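How to Rebuild and Refill Oil Shocks on a 1/10 Buggy

If your buggy has started bouncing over bumps like a basketball, the shocks are asking for fresh oil. I love this job! It takes an evening the first time and maybe half that once you've done it twice, and the car feels brand new afterward (mine is a Wotano with 16 battery packs on it since the last rebuild, so it was overdue).

What you need

A shock rebuild kit with new O-rings
Silicone shock oil, 300 weight to start
A small nut driver and a pair of shock shaft pliers
Paper towels, more than you think

Taking them apart

Pull all four shocks off the car and keep the fronts and rears in separate trays. Pop off the spring cup, slide off the spring, and unscrew the top cap over a towel. Pour out the old oil. If it comes out gray, that's fine metal and worn seal, and you'll want to clean everything with motor spray before going further.

Unscrew the bottom cartridge and push the shaft up and out through the top of the body. Go slow with the pliers. Grip the shaft up near the piston, never along the polished part, or you'll be back here next week chasing a leak.

Check the shaft by rolling it on a piece of glass. Any wobble and it goes in the trash.
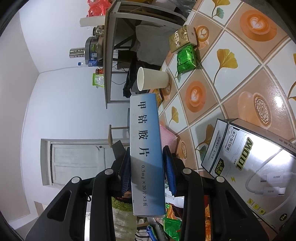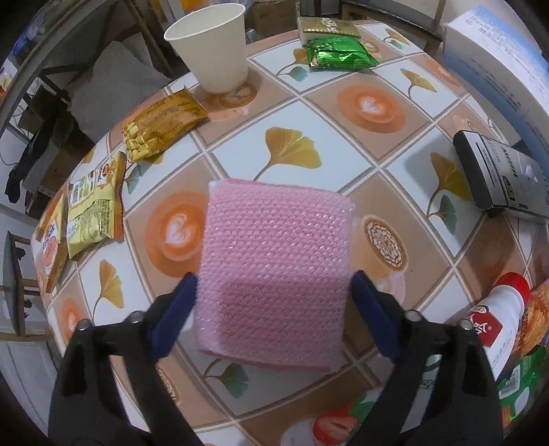

Brittany MacLeod wrote in to say that she skips the pliers completely and holds the shaft in a scrap of old inner tube, which has saved her from scratching a single one all season. I tried it on the rears and it works great, so give that a go first.

Putting in the new seals

Coat the O-rings with green grease or a little shock oil before they go in. Stack them in the order on the kit card (O-ring, spacer, O-ring on most bodies), then thread the cartridge back on by hand until it's snug. Slide the shaft in with a twist so the threads don't nick the rubber. This is my favorite part, because you can feel the difference right away!

Filling and bleeding

Hold the body upright with the shaft pulled all the way down and fill it nearly to the top. Move the shaft up and down in short strokes and watch the bubbles rise. Then leave it alone. Fifteen minutes is good, longer if your garage is cold.

Top it off, set the bladder in place, and push the shaft up slowly while you tighten the cap. A little oil will squeeze out. Wipe it off and run the shaft through its full travel. It should be smooth and quiet. If you hear squishing there's still air in it, so open it up and bleed it again.

Do the other side and compare. Push both shafts in together and let go: they should come back out at the same speed. Don't settle for close on the fronts, you'll feel it in the steering.

Picking a weight

300 is a nice middle ground for a bumpy dirt track. Go up 50 at a time if the car slaps the ground off jumps, and write down what you ran, on tape, on the bottom of the chassis.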